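Kutelside Neighbors Forum > House & Home > Painting the front door: how blue is too blue?

stellham_norbert
Posted Friday, October 16, 2020

The association letter says front doors must be "a restrained blue." I have painted mine twice since May and apparently I remain unrestrained. Has anyone had a blue approved without a hearing?

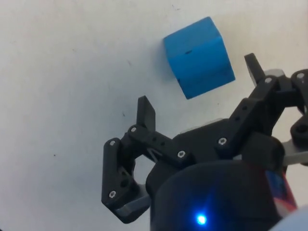 Door paint never looks like the chip, and that's my whole complaint. The chip is the size of a cracker and you hold it under a store light. Then it goes on a door and the sun gets at it. Even that block manages two blues at once, duller on the upper face and stronger on the lower one, so I don't know how I'm meant to be restrained from every side. The letter gives me 6 weeks.

asanka_k
Mine passed. It's gray. I wrote "blue" on the form and they were very happy with it.

nosipho_t
That's cheating, Asanka. The rule is there so the street looks like a street. I like the rule.

asanka_k
You like the rule because your door was already navy.

stellham_norbert
A quart of the first blue was $93, so I'd like to keep some of it on the house. 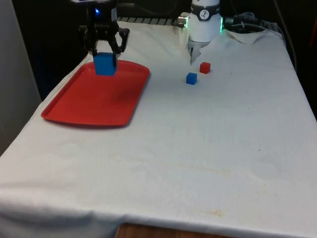

Gerrit Nel thinks you should leave the door alone and repaint the trim, as a bright door next to white trim will always look brighter than it is. He did his in cream and the letters stopped.

nosipho_t
Gerrit's trim isn't approved either — he just hasn't been caught.

stellham_norbert
Cream trim, then. I'll do the side by the hinges first and see who writes.

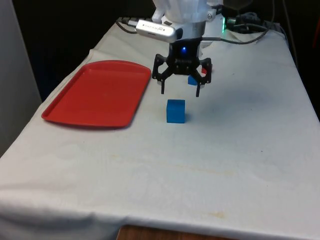
If it fails I'm going gray and calling it blue. Does the form want the paint code, or will they take my word?

asanka_k
They took mine.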